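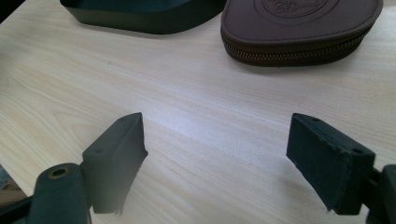
How many spare keys should you get cut when you move into a new place?

Two more than the number of people living there. One goes to someone you trust who lives nearby, and one stays at work or in a bag you always carry.

I've moved three times in the last few years, most recently to Ayaaba, and I've been locked out at every address. Thread on what I do now.

Before you cut anything, find out what you've been given. Ours came as a bunch with no labels. Front door, back door, laundry, letterbox, and one that didn't fit anything. We kept that one for months and then it turned up in the lock on the side gate, behind the bins.

Try each key in each lock with the door open. If it jams or the latch sticks you're still standing in your own hallway.

Renters, ask the agent in writing before you copy anything. Ours said fine as long as every copy comes back at the end of the lease. Some buildings use restricted keys that a shop won't copy without a letter or a card from the owner. The key usually has "do not copy" stamped on it, but not always.

The front door here has a Zulter lock, which is a restricted one. The letter took the agent 19 days. Ask in your first week.

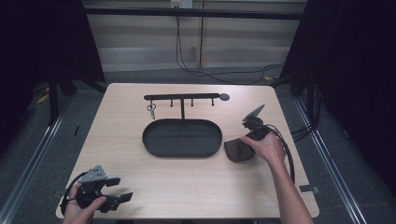
Cost varies a lot. The letterbox and laundry keys were a few dollars each at Bamadik Hardware. The Zulter copies had to go through a locksmith and two of them came to $100. I'd still pay it before I'd pay for a callout at 11 at night, which I have also done.

Always copy from the original. A copy of a copy gets a bit worse each time, and you end up with a key that only works if you lift the door and lean on it. If the agent has handed you a worn one, ask if they hold a better one in the office.

Test the new ones the same day and keep the receipt. One of our laundry keys went in but wouldn't turn. The shop recut it for nothing and it's been good since.

Labels: don't put your address on them. Don't put the unit number on them either. I use coloured caps from the hardware shop. Red is front, blue is back, yellow is laundry. Letterbox is so small it doesn't need one.

Where not to hide one: under the mat, in the pot plant, on top of the meter box. If you want one outside, get a lockbox with a code, screw it into brick and put it somewhere you can't see from the street. Renters will need permission for that as well. Change the code after a tradie or a house sitter has used it.

Our last building, the Turkari flats, had a swipe fob for the foyer as well. If yours does, your neighbour's spare key is no use to you when you're stuck on the footpath. Ask what a second fob costs. There it was a $50 deposit and you got it back when you left.

Moving out, count them all back in before the final inspection. I write down who has what in a note on my phone. Agents can charge you for a new lock if a restricted key goes missing, so check what your lease says.

A few people have asked about keypad locks. I haven't lived with one, so I'll leave that to someone who has.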